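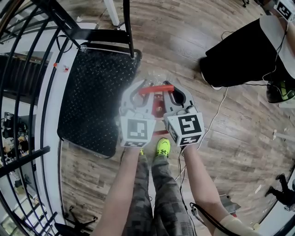

Pick it up off the floor first and decide about it later, that's the whole system, according to the woman I drove out to Eswood to see. She asked me to leave her name out of it ("my sister reads everything") and then talked for two hours straight, so I'm going to do my best to keep up.

She keeps the back room of a repair shop in order. When she started there last August the floor was where things lived. "You'd put your foot down and it would roll," she told me. "I went over on a screwdriver my second morning and I said okay, we're starting with the floor."

I wanted to know about bins, because I love a bin! She was not so sure. "People buy the bins first. Then they've got 30 empty bins and the same mess." She sorts onto an old bedsheet, big things to the left, little things to the right, and only gets containers when she can see what she's got. Hers came from Plunell, the discount place out past Gralcombe, and she says the lids are terrible.

Red things get a shelf to themselves. I laughed, but she meant it. "Red is easy to spot, so that's what I pick up first when I'm tired. Anything bright. You get five or six bright things up and the floor already looks better, and then you don't mind doing the gray stuff."

We got onto mats, too. She likes a textured one for catching grit — "it holds the dirt so the planks don't" — and she takes it outside and beats it on the fence every couple of days. Wood-look flooring shows everything, she says, and she'd pick a speckled one if anybody asked her. And she wears real shoes, always. Slippers on a workroom floor make her nervous.

I asked what she does with the stuff that has no home. There's a drawer. It's labeled Jeon, after a company that used to send the shop parts, and she has never changed the label. "I go through it when it won't shut," she said. It was open about an inch when I left.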